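Woher kommt das Kleingeld?

Kindersachseite des Stadtmuseums Sarnach, Abteilung Geld und Handel
Text: Gregor Laing
Stand: 11.08.2026

Münzen sind kleine Scheiben aus Metall, mit denen man bezahlen kann. Fast jeder hat welche in der Jackentasche, in der Küchenschublade oder in einer Spardose. Auf dieser Seite geht es darum, wie sie entstanden sind, wie sie hergestellt werden und wie sie aus den Spardosen wieder herauskommen.

Bevor es Münzen gab

Früher haben die Menschen getauscht. Wer Hühner hatte und ein Messer brauchte, musste jemanden finden, der ein Messer hatte und Hühner wollte. Das klappte manchmal und oft nicht. Deshalb nahm man in vielen Gegenden Dinge, die alle gern hatten und die nicht so schnell schlecht wurden: Salz, Muscheln, Felle, Kakaobohnen oder Metallstücke. Man nennt das Warengeld.

Metall hatte Vorteile. Es schimmelt nicht, man kann es teilen und wieder einschmelzen. Allerdings musste man es jedes Mal wiegen. Auf den Märkten standen also Waagen, und es wurde viel gestritten.

Die ersten Münzen in unserem Teil der Welt stammen aus Lydien. Das war ein Königreich im Westen der heutigen Türkei. Vor mehr als 2500 Jahren schlug man dort ein Zeichen in kleine Metallklumpen. Das Zeichen bedeutete: Dieses Stück ist geprüft, du musst es nicht mehr wiegen. Die Klumpen bestanden aus Elektrum, einer Mischung aus Gold und Silber.

Gold, das keins ist

Heute sind Münzen zum Bezahlen nicht mehr aus echtem Gold. Das wäre viel zu teuer, und reines Gold ist außerdem weich. Es würde sich im Geldbeutel schnell abreiben. Man mischt andere Metalle. Eine solche Mischung heißt Legierung. Die Münzen zu 10, 20 und 50 Cent bestehen zum Beispiel aus „Nordischem Gold“. Darin stecken Kupfer, Aluminium, Zink und Zinn, aber kein bisschen Gold. 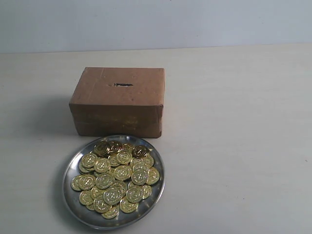 Baxter aus der Schulklasse in Zorken wollte wissen, warum man Münzen dann nicht gleich aus Plastik macht, das sei doch noch billiger. Die Antwort: Plastik wäre leichter nachzumachen. Ein Automat prüft bei jeder Münze, wie groß und wie schwer sie ist und wie das Metall auf Magnete und Strom reagiert. Mit Plastik ginge das meiste davon nicht. Es hat aber schon Notgeld aus Porzellan gegeben, und sogar gepresste Kohle wurde verwendet.

So wird eine Münze gemacht

Die Fabrik, in der Münzen entstehen, heißt Münzprägeanstalt oder kurz Münze. In Deutschland gibt es fünf davon: in Berlin, München, Stuttgart, Karlsruhe und Hamburg. Jede hat einen eigenen Buchstaben, den man auf den Geldstücken finden kann. A steht für Berlin, D für München, F für Stuttgart, G für Karlsruhe und J für Hamburg.

Zuerst wird das Metall zu langen Bändern gewalzt. Aus den Bändern stanzt eine Maschine runde Scheiben, ähnlich wie man Plätzchen aussticht. Diese Scheiben heißen Rohlinge. Was vom Band übrig bleibt, wird eingeschmolzen. Die Rohlinge bekommen einen erhöhten Rand, werden erhitzt, damit das Metall weicher wird, und danach gereinigt.

Dann kommt die Prägepresse. Sie hat oben und unten je einen Stempel aus sehr hartem Stahl. Der Rohling liegt dazwischen, die Stempel drücken zu, und beide Bilder sind auf einen Schlag drauf. Der Ring um den Rohling sorgt dafür, dass die Münze rund bleibt.

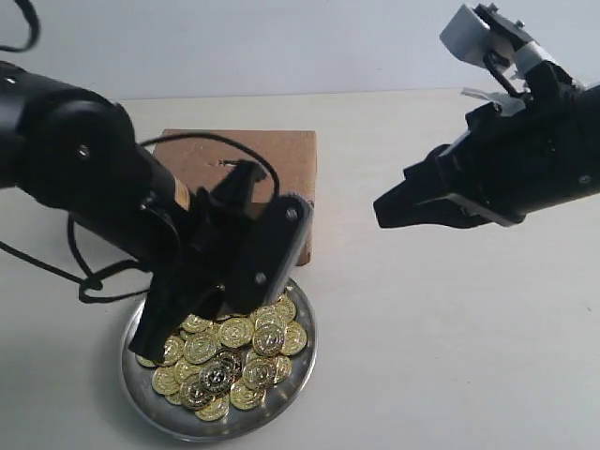
Metallteller und Pappkarton.

Die Bilder auf einer Münze sind spiegelverkehrt in den Stempel geschnitten. Das muss so sein, sonst stünde die Zahl auf der fertigen Münze falsch herum. Du kannst es mit Knete ausprobieren: Drück eine Münze hinein und schau dir den Abdruck an.

Warum spart man eigentlich?

Sparen heißt, Geld nicht gleich auszugeben. Die einen sparen auf ein Fahrrad, die anderen haben einfach gern etwas in Reserve, falls etwas kaputtgeht. Lange Zeit hatten nur reiche Leute ein Konto. Alle anderen versteckten ihr Geld im Strumpf, unter den Dielen oder in einem Tontopf.

In Brotska kam beim Bau einer Scheune so ein Topf zum Vorschein. Darin lagen 411 kleine Silbermünzen. Wem sie gehört haben, weiß man nicht. Einen Teil davon zeigen wir in Raum 2. Funde dieser Art nennt man Hort oder Schatzfund. Wenn du selbst einmal alte Münzen im Boden entdeckst, lass sie liegen und sag einem Erwachsenen Bescheid. Fachleute können aus der Lage viel ablesen.

Aus den Töpfen wurden Spardosen. Die alten hatten nur einen Schlitz und keine Öffnung zum Herausnehmen. Wer an sein Geld wollte, musste die Dose zerschlagen. Das Schwein als Form ist beliebt, weil es als Glücksbringer gilt. Eine Dose aus Ton oder Porzellan braucht man aber nicht unbedingt, eine Schachtel mit Schlitz tut es auch.

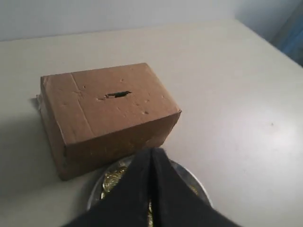
Meine Oma hat 43 Jahre lang dieselbe Blechdose benutzt, schrieb uns eine Leserin, und der Schlüssel war die meiste Zeit davon verschwunden. Sie habe die Münzen mit einem Messerrücken herausgeschüttelt. Auch das ist eine alte Methode: Man schiebt ein flaches Messer in den Schlitz, dreht die Dose um, und die Münzen rutschen an der Klinge entlang. Lass dir dabei bitte helfen.

Wenn die Dose voll ist

Viele Kinder bringen ihr Gespartes zur Bank oder Sparkasse. Dort werden die Münzen in einen Zählautomaten geschüttet. Er sortiert nach Durchmesser und rechnet am Ende alles zusammen. Fremde Münzen, Knöpfe und Büroklammern wirft er wieder aus. Der Betrag kommt aufs Konto, und die Münzen werden in Papier gerollt und an Geschäfte weitergegeben. Dein Zwanziger liegt also vielleicht im November schon beim Bäcker in der Kasse.

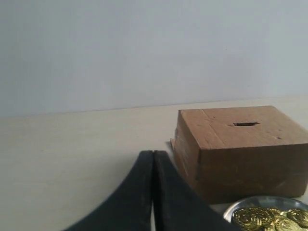 Bekomme ich auf dem Konto dieselben Münzen wieder zurück, fragte ein Kind bei der letzten Führung. Nein. Auf dem Konto steht nur, wie viel dir gehört. Wenn du etwas abhebst, bekommst du andere Münzen oder Scheine, die genauso viel wert sind. Wer eine bestimmte Münze behalten will, zum Beispiel aus dem eigenen Geburtsjahr, sollte sie vorher herausnehmen.

Wörter zum Nachschlagen

Avers: die Vorderseite einer Münze
Revers: die Rückseite
Rohling: die Metallscheibe vor dem Prägen
Legierung: eine Mischung aus Metallen
Numismatik: die Wissenschaft vom Geld und von den Münzen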